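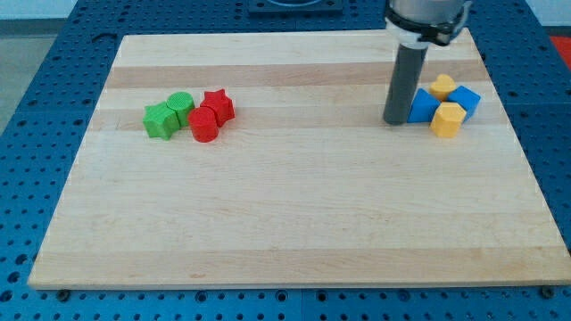
Morena Testa wrote to me that she had given up on long history books altogether, that they were all treaties and cousins with the same name, and could I please recommend one that would change her mind before winter. Well! I have been waiting years for someone to ask.

My answer is *The Salt Ledger* by Dzifa Quansah, which I finished on the train back from Halturton with eleven minutes to spare and nothing left to read but the safety card. It is 342 pages long, and it covers a single river port, Ledesma, over the lifetime of one customs clerk. You would not think a customs clerk could carry a book. This one does, because he wrote everything down: who came in on the morning boats, what they swore they weren't carrying, and what he thought of their hats. He is vain and nosy and a terrible speller, and by the third chapter I'd have followed him anywhere.

Quansah found the ledgers in the town archive at Andbridge, 15 volumes of them, tied up with the harbour accounts and catalogued as "misc. tolls." She is wonderful on the pleasure of reading someone's handwriting as it ages. There's a passage on page 182 where the clerk, by now nearly blind, starts ruling his own lines in thick ink so he can keep to them, and I had to put the book down and look out at the paddocks for a bit.

What I love most is how little she hurries. A lesser historian would have rushed us to the siege (there is a siege, and it's gripping), but Quansah spends a whole chapter on the price of herring and makes it funny. She lets people be dull on some days and brave on others. The cousins do all have the same name, Morena, I can't lie to you about that, but there's a family tree in the back and I wore a crease in it.

A couple of grumbles. The maps are printed so small that I took mine to the kitchen window, and the notes are at the end of each chapter, where I can never find them. The paperback has a better index than the hardcover, so get that one if you have the choice.

If you like it, go next to Iddrisu Adjei's *A Winter at Iltholm*, a much slimmer thing about a monastery that ran out of candles. I bought my copy second-hand, with somebody's pencilled arguments all down the margins, and I've started adding my own replies in a different colour. We disagree about the abbot.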